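Hi Deming Pan, quick one from Tevirby on where the equipment money is going. The two-arm cell is set up for the phone stand task and I'm pretty happy with the choice of bench! 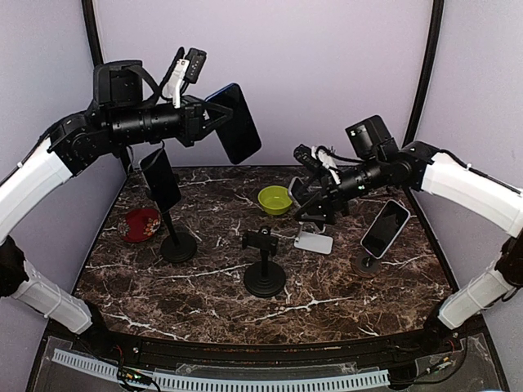 Left gripper holding a phone, Tevirby cell.

Terkavex quoted us $1000 for spare gripper fingers, and I'd like to order before November (their lead times are awful). Phone stands are cheap, so I've put down $100 for more styles. 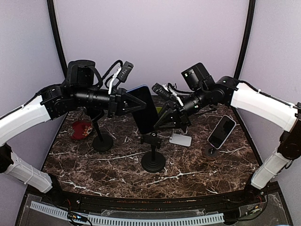 Lomora still hasn't priced the second cell. I'll chase them Saturday, and if they're over budget I'd sooner wait than trim the spares.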